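A Dropped Bottle Is a Safety Report
Natsumi Morikawa
5 February 2018

Small soft-furnishing pickups are where I have spent most of my working time at Tramside, and they are where our last serious fault came from. 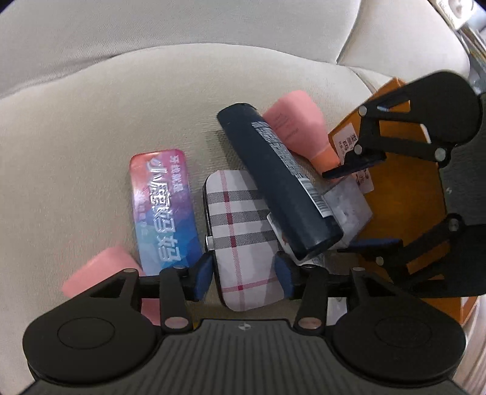

The job sounds simple. Things get left on sofas and chairs, and a household robot should be able to pick them up and put them in a box. Tins, cases, bottles and packets end up lying on top of each other, on a surface that gives when you press it. A person sorts through this without looking very hard. To teach a machine to do it, we have people do the task with hand-held grippers, one in each hand, and we record what the grippers did. The recordings train the software, which we call Luvix. The software then runs on a two-armed robot called Duko, with the same grippers mounted on its wrists.

Last April, Duko picked up a plastic bottle of body lotion by its middle and kept closing. The cap came off and the lotion went over the seat, the left arm and the sleeve of the technician standing next to it. She had reached in to catch the bottle. The right gripper was still closing when her fingers were a short distance from the pads. She pulled back, pressed the stop button, and nobody was hurt.

The event was logged as "item dropped." It took us too long to find out what had happened, and I think that log entry is the main reason. My view is that a lab like ours should treat any unexplained squeeze, slip or drop as a safety report until someone has shown otherwise. I know this costs time. I want to lay out why I think the cost is worth paying, and where the people who disagree with me have a point.

First, the fault itself.

Each hand-held gripper measures how far apart its two fingers are. That number is set to zero when the fingers are fully closed, and everything after that is read against the zero. On one of our grippers, a small set screw on the linkage had worked loose. The fingers still opened and closed smoothly. They still met in the middle. But the reading was off by 4 millimeters, so when the fingers were resting against an object, the recording said they were 4 millimeters closer together than they really were.

Four millimeters sounds like nothing. On a sofa cushion you wouldn't notice it in the finger positions at all. In the recordings, though, it meant that a person who was holding a bottle gently looked like a person who was crushing it. Luvix learned from those recordings that this is how you hold a bottle. It did what it had been shown.

The bad gripper was used for 87 recordings out of a set of 867. That is a tenth of the set, and the rest were fine. This made the fault harder to find, since the robot held most things correctly most of the time. With rigid objects the extra closing did little harm. A metal tin doesn't care very much, and the motor limit stopped the fingers before they damaged anything. Soft packets got wrinkled, and they were wrinkled before we started. It was the bottles and the thin plastic tubes that showed it, and only when Duko approached them in a way that resembled the bad recordings.

So for weeks we had a robot that now and then squeezed too hard, and a log full of entries saying that it had dropped something. I went back through those entries afterward. Several of them described a squeeze, if you read the comment field. "Popped out of the grip." "Slid up and out." "Cap bent." A round object that pops upward out of a grip has usually been pinched too hard. Anyone who has tried to pick up a wet bar of soap knows this. But the form had a menu with four outcomes on it, and none of them was "too much force." People picked the closest one and moved on.

I don't blame the people who filled in the form. I designed it. I wanted something that could be filled in with one hand while resetting the objects, and I got that. I also got a record that had thrown away the one piece of information we needed.

There is a belief in our line of work that safety is about the arms. The arms are heavy and fast, so we put speed limits on them, we mark the floor, and we have a stop button within reach. All of that is right and I would not remove any of it. The gripper gets less attention. It is small, it moves slowly, and it is the part we hold in our own hands all day when we are recording. You get used to it. The hand-held ones only close when you squeeze the handle, so it is natural to think of them as being as harmless as kitchen tongs. The version on the robot's wrist has the same shape and the same pads, and it closes when the software tells it to.

That familiarity matters. The technician who reached in for the bottle had spent the morning with a gripper in each hand. She told me later that she didn't think of it as reaching toward a machine. She thought of it as catching something that was falling. I believe her, and I would probably have done the same.

Training data is also a part of the machine, and I don't think we treat it that way. If a bolt on Duko's shoulder had been found loose, we would have stopped, tagged the arm and checked every other bolt of that type. A loose set screw on a recording tool got tightened with a hex key by whoever noticed the wobble. That is in fact what happened. Someone tightened it, it felt better, and they went on recording. No note was made. Tightening it didn't fix the recordings that already existed, and without a note we had no way to know which ones those were. We worked it out in the end by looking for recordings where the fingers seemed to close past the known width of a case or a tin. It was slow work.

Now the other side. My colleague Lytvynenko, who runs the recording sessions, thinks I am overreacting, and the argument is a fair one. Duko drops things all day. It is a learning system, it is being developed, and dropping things is what it does when it isn't finished yet. If every drop has to be investigated, recording and testing will slow to a crawl, and people will start avoiding the form altogether. A form that people avoid is worse than a form that is too short. Lytvynenko also points out that cluttered sofas are supposed to be difficult. Objects overlap, one gripper gets in the way of the other, a packet slides when the thing under it moves. Most failures in that setting have a boring cause that you can see from across the room.

I agree with nearly all of that. What I am asking for is narrower. When a drop has a visible cause, write down the cause and carry on. When it doesn't, the robot stays off until someone has checked the finger zero on both grippers. We have timed this check with the full set of gauge blocks, and it takes 30 minutes for the pair. On a bad day that might mean losing an hour of testing. I can live with that.

I would also like the same check to be done on the hand-held grippers at the start of each session, and the result saved with the recordings. It should be impossible to save a recording without it. I have heard the suggestion that the software could detect a bad zero automatically, by watching for the moment the fingers touch each other. We should build that. It will catch the kind of fault we had. It won't catch a worn pad or a bent finger, and I don't want it to become the reason we stop looking at the tools.

The last change is about reaching in. The rule at Tramside has always been that you don't put your hands near the arms while they are powered. In practice, people reset objects between attempts, and the time between attempts has become shorter as Luvix has become better. The rule is the same and the habit has drifted away from it. I have asked that the objects be let fall. A sofa can be cleaned, and a tin with a dent in it can go back on the cushion for the next attempt.

Two of these changes have been made. The form now has a field for excess force, and any tool that is repaired gets a tag with the time of the repair. The start-of-session check is still being argued over. Lytvynenko wants it done once a week, and I want it done every session. The 87 recordings have been taken out of the training set and are kept in a separate folder, because I would like us to run the automatic check against them when it is ready.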